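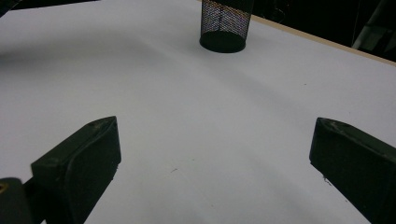
3.2 Desk surfaces and reading comfort

The second part of the study dealt with the surfaces on which office staff read printed material. Earlier work by Abbasi and Trajkovski had looked mainly at lamp position and had treated the desk as a constant. In the Flandmont building this could not be done, as the desks had been bought over many years and differed in colour, gloss and state of wear.

We sent a short questionnaire to all staff on the two floors and received 446 usable replies. Respondents were asked where they did most of their reading, whether they moved papers to avoid glare, and whether they used the blinds during the afternoon. They were also asked to name the colour of their desk, which proved harder than expected – several people wrote "normal" or left the line blank. These replies were kept for the questions on blinds but left out of the comparison between surfaces.

Glossy desks drew the most complaints. Staff with windows behind them reported bright patches on the desk between lunch and four o'clock, and many had turned their chairs or put a blotter down. Dark desks drew fewer complaints of glare, but people who worked on them were more likely to say that white paper looked harsh against the surface. This agrees with the usual advice that the page and its background should not differ too much in brightness.

We use your email address only to send the journal newsletter. You can unsubscribe at any time. Accept | Manage cookies

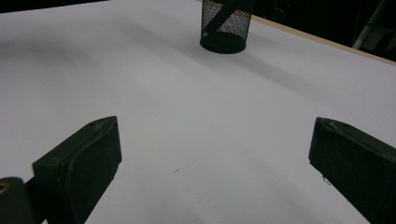 Pale matt desks gave the most even results, and complaints about them were mostly about dirt and marks. They did not remove differences in brightness altogether. A white top with a matt finish can still carry soft grey shading where the light falls off, as in Figure 2, and a single meter reading taken at the centre of a desk will miss this. For this reason readings were taken at 11 points on each surface, with the ceiling lights on and the blinds down, and the lowest value was recorded along with the mean.

The Luvano desks, fitted in September, were measured separately. Their tops had seen little use and we did not want to mix them with older tops of the same colour. The lamps supplied with them were set to 3000 K throughout. Users were free to switch them off, and those who did so were asked to note the time on the card provided. Cards with no times entered were treated as missing. The readings for the older desks are given first, followed by those for the Luvano group.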